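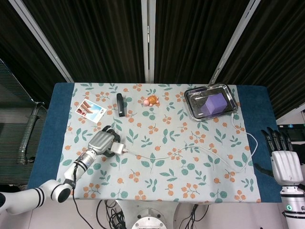 Public Records Desk, Clundik
Records Guidance Officer
Updated 7/11/24

How to Request the Minutes of a Public Inquiry

Any resident of Cuesta may ask for the minutes of an inquiry panel once the panel has filed its report.

1. Find the panel's reference number on the notice of appointment.

2. Complete Form 4. State the dates of the hearings you need - a request for "all papers" will be returned.

3. Submit the form to the Clundik office in person or by mail. Requests of up to 100 pages are free of charge.

4. Wait for a written reply, which is due within 30 days. If part of the record is withheld, the reply must name the rule applied.

To appeal a refusal, write to the Clerk of the Assembly and attach 3 copies of the reply.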